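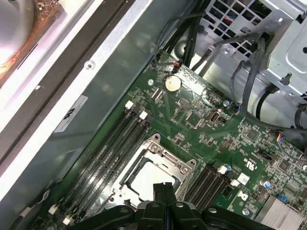
Gripper over the socket, September 16, 2023

So Yetunde finally let me drive! Five minutes in and my shoulders were up around my ears. You move the handle a hair and the arm moves a hair — in theory. 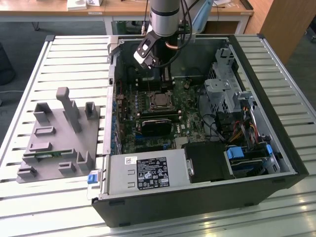
Nicanor reckons you need 190 good demos before the robot picks up anything useful, and I'd done 26, some of them awful. My favourite bit is going slow near the memory slots.
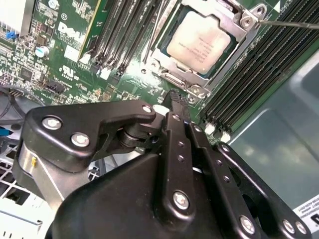 2 min read

Next time I want to try the latch lever again — my wrist keeps drifting left.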